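Oltden open afternoon, Tuesday

Piret Vaher had two places on the list and gave me one, so I took the early train and was at the Oltden building a little before one. The invitation said to use the side entrance on the canal street. The front door is locked and has no bell, and three other people had already tried it by the time I walked past.

Sign-in was at a folding table in the corridor. You got a paper badge, a locker key and a sheet with the floor plan on one side and the order of the rooms on the other. My locker was number 105. Bags and coats stay there, which I was glad of later because the upstairs corridor is narrow and warm. There were 36 of us, divided into groups by badge color. Mine was green and started on the ground floor.

Sarmīte Paju led the green group. She has charge of how the rooms are fitted out, meaning tables, walls, lighting, power and storage, and she kept to that. Anyone who wanted to talk about software was pointed to the session at four o'clock.

The first stop was the store room. It has steel shelving on both sides and a long bench under the window, and everything that goes onto a work table starts and ends its day there. Cables are kept in shallow trays sorted by length. Sarmīte said the trays replaced wall hooks last winter, after too many cables came off the hooks with a bend that would not lie flat again. The labels are handwritten on masking tape. She has tried a label printer and gone back to the tape.

Then the Rornelport room, named after the town the first tenants came from. It is used for training and had the chairs stacked. We stopped there only long enough for a question about floor loading, which got a longer answer than I could follow. 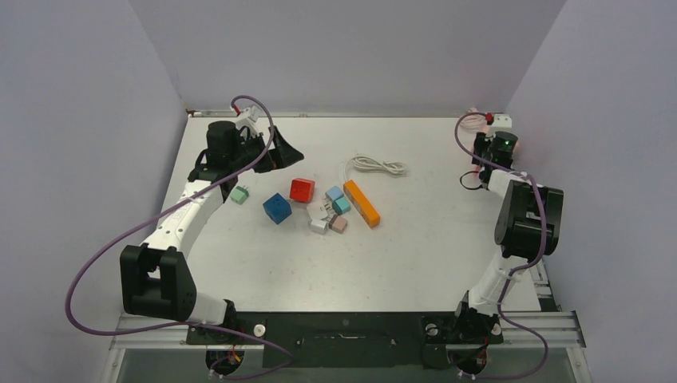
The work tables were what I had come for, as we are planning to fit out a room of our own next year. Each one has its own walls, and Sarmīte spent a good ten minutes on why. Early on the tables stood in the open and people walking by kept changing the light. Plain walls fixed that, and they also gave everyone a clear idea of where a table begins and ends. The top is white, the walls are a grey with some lavender in it, and the two side walls slope inward toward the back. I had expected a square box. Cable runs are the part she is still unhappy with. The purple ones go from a red connector up by the wrist of each arm and down toward the front, the one on the right over the elbow, and the one on the left swings out wide in front of the wall before it comes back beneath the elbow. She would like them shorter. I wrote down the narrow metal rail along the back edge, too, as something to ask our own carpenter about.

Upstairs is room 101, in spite of the number, and it is the quiet room. It has carpet, desks and a good view over the canal. The Ondska people have half of it and had put out some printed material, which I took but have not read yet.

Coffee was at three in the Echeverría room on the same floor. Rye bread, cheese, a plum cake that went quickly. I sat with Piret and a man from a furniture workshop who wanted to know what the tabletops cost. Sarmīte gave him a price for the tops alone and said the walls were made in house from leftover board, so she had never worked out a figure for those.

I skipped the four o'clock session to catch my train. Piret stayed and says it was mostly slides.

A few practical notes if you plan to go to the next one, in June. Places are by name, so write ahead. The elevator is small and slow - take the stairs if you can. Parking on the canal street is for residents only, but there is a paid lot behind the station, a short walk away. Lockers need the key returned before you leave, and they do check.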